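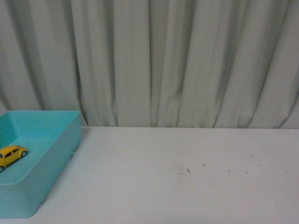 The yellow car in its tray, Grinport Robotics Club

Chapter 1: The Car

Gerrit Le Roux had wanted the yellow car since February. Not to keep. He wanted Brenus to pick it up, all by itself, with the whole club watching!

"It's the roof," said Sushil, flopping down beside him. "It's too round. The fingers slide right off."

"Then we go for the sides."

"We went for the sides on try 137."

Gerrit grinned and opened his notebook — the fat one, with every try written down in green pen. He loved that notebook. He loved the hum before the arm moved, and the way Sushil always held his breath. Mrs Sachdeva had promised them 4 more goes before home time, and he meant to use every one.

"Slower at the end," he said, typing. "And a bit lower."

"How much lower?"

"2 millimetres."

Sushil whistled. "Let's do it!"

The motors woke up with their favourite sound in the world, and Brenus opened its black fingers wide above the floorboards.

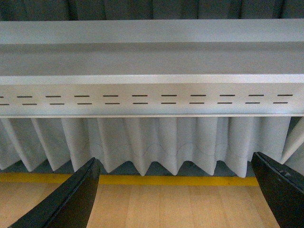
Chapter 2: Two Millimetres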